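Simulated kitchens, real scores

I've been playing with policy evaluation in simulation for most of December, and I finally have something worth writing up! The idea is simple enough. You train a robot policy on real demonstrations, then you try it in a rendered kitchen many times over, and you ask whether the simulated scores put your policies in the same order as the real ones do.

My test set is called Plustia (I name everything after villages I've made up). It has 19 kitchen tasks, and each one gets its own counter, its own clutter and its own starting positions. I ran 632 simulated episodes per policy, which my poor desktop got through overnight with the fan screaming, and then 225 on the real arm, which took a good deal longer and cost me most of my weekends.

The pastry tasks are my favourites. A croissant is a lovely awkward shape for a gripper, and a clear plate is hard on a policy that has only ever seen white china. I put both into one layout, on a veined marble counter with a red tray and a dish rack, and it quickly became the one I check first whenever I change anything.

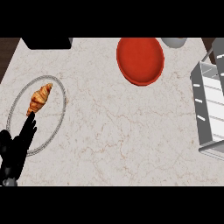
Does a policy need to score the same in simulation as it does on the real robot? The order matters more than the score. If policy A beats policy B in both places, the simulator has done its job, even when every simulated number is lower.

And the order held up! My four Setiawan checkpoints came out ranked the same way in both, with the two middle ones very close together. The simulated scores were lower across the board, and I think friction is to blame — my first guess at the fingertip values was far too slippery, and I'd like to redo the lot with better ones.

What surprised me was the lighting. I'd spent ages on shadows, and swapping them for something much cruder barely moved the ranking. Camera position was another matter. Tilt the view a little and the Zekum baseline fell apart, while the others carried on quite happily.

Next I want to try drawers, which means proper hinges and sliders, and a lot more swearing at contact settings. I'll put the task files up once I've tidied the folder names.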